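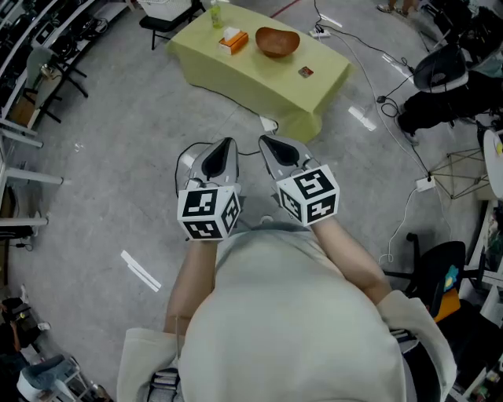 Gudrun Dahlgren
05/05/2019
Ages 8 to 11 | Waterways

How does a canal lock work?

Water in a canal has to be level. If a canal sloped like a road, all the water would run to the bottom end and the top end would be dry. The country a canal crosses is hardly ever level, though. It has hills and valleys, and boats need to get over them.

The engineers who built canals solved this by cutting them into flat sections, like the treads of a staircase. A flat section is called a pound. Where one pound ends and a higher or lower one begins, there is a lock. A lock is a machine for moving a boat from one level to the other.

The parts of a lock

The main part is the chamber. This is a deep box with walls of stone, brick or concrete, and it is open to the sky. It has gates at both ends. The gates nearest the higher pound are the top gates, and the gates nearest the lower pound are the bottom gates.

Most gates are made of oak or steel. A long, heavy beam sticks out from each one over the towpath. This is the balance beam. It does two jobs: it is the lever you push to swing the gate, and its weight helps to stop the gate from sagging.

The last parts to know about are the paddles. A paddle is a flat panel that slides up and down over a hole, a bit like a sink plug that moves sideways. Some paddles are in the gates. Others are in the ground beside the lock and cover tunnels that lead into the chamber. You raise a paddle by turning a set of gears with a handle called a windlass.

There is no pump in an ordinary lock. All of the work is done by gravity. Water flows downhill through the open paddles until the level is the same on both sides, and then it stops.

Going up

Suppose a boat arrives at the bottom of a lock and wants to go up. The chamber must be at the low level before the boat can enter, so if it is full it has to be emptied first.

The bottom gates are opened and the boat moves into the chamber. The bottom gates are closed behind it, and the crew check that the bottom paddles are fully down. If one is left up, water will run out as fast as it runs in.

Next the top paddles are raised, slowly. Water from the higher pound flows into the chamber and lifts the boat. The crew hold the boat steady with ropes, as the water can push it backwards and forwards while the chamber fills.

When the water in the chamber is level with the water in the higher pound, the top gates can be pushed open. The boat moves out. The gates are closed and the paddles lowered.

Going down

Going down is the same job in reverse. The boat enters a full chamber through the top gates, which are then closed. The bottom paddles are raised and water leaves the chamber for the lower pound. The boat sinks with the water until it reaches the low level, and the bottom gates are opened.

There is one extra thing to look out for. Just inside the top gates is a stone or concrete step called the cill. It is hidden when the lock is full. As the lock empties, the cill comes out of the water, and a boat that is too far back can get caught on it and tip. A white line painted on the lockside shows where the cill ends. The whole boat has to stay in front of that line.

Why are the gates shaped like a V?

Look down on a pair of lock gates when they are shut and you will see that they do not make a straight line. They meet at an angle, and the point of the V faces the higher water. These are called mitre gates.

The higher water pushes on the gates and presses their edges together. The deeper the water, the harder it pushes, and the tighter the joint becomes. The gates do not need a bolt.

It also means that a person cannot open them too early. Even a small difference in level puts a very large force on a gate. You can lean on the balance beam as hard as you like and it will not move until the levels match. Once they do, one person can usually swing it by walking slowly backwards.

A lock to look at: Grelum

Grelum Lock is Lock 9 on the Holis Canal, a short walk along the towpath from the town of Veltcombe. It has mitre gates at both ends and ground paddles at the top.

Each time the chamber is emptied, up to 400 tonnes of water goes down to the next pound. It has to be replaced, or the top of the canal would get shallower with every boat. The highest part of the Holis Canal is 100 metres above the sea, so there is no river up there to fill it. The water comes from a reservoir instead, through a channel 522 metres long.

Boaters at Grelum are asked to share the lock where they can. Two narrow boats side by side use the same lockful that one would use alone. It also saves water if a boat going up and a boat going down take turns, so that the chamber is filled and emptied with a boat in it each way.

Looking after the gates

Wooden gates rot in the end. A good oak pair lasts for about a quarter of a century before it has to be changed, and this is done in the winter, when fewer boats are moving.

The gates at Grelum were changed in November by a firm called Melnychuk. Heavy planks called stop planks were dropped into slots in the walls above and below the lock, one on top of another, to make a dam at each end. Fish were netted and moved to the next pound. The water between the dams was pumped out, a crane lifted the old gates away, and the brickwork was repaired while the chamber was dry — the only time the floor of a lock can be checked properly.

New gates leak a little to begin with. The wood swells as it soaks up water, and the gaps get smaller.

Words to know

Balance beam: the long arm used to push a gate open or shut.
Chamber: the box that holds the boat while the water rises or falls.
Cill: the step below the gates, under the water.
Mitre gates: a pair of gates that meet in a V.
Paddle: a sliding panel that lets water through or holds it back.
Pound: the level water between two locks.
Stop planks: planks used to make a dam during repairs.
Windlass: the handle that turns the paddle gear.

Staying safe

Lock walls are high and the edges can be slippery. Stay well back from the edge, walk and do not run, and only cross on the gates with an adult. Never stand inside the curve of a balance beam while a gate is moving.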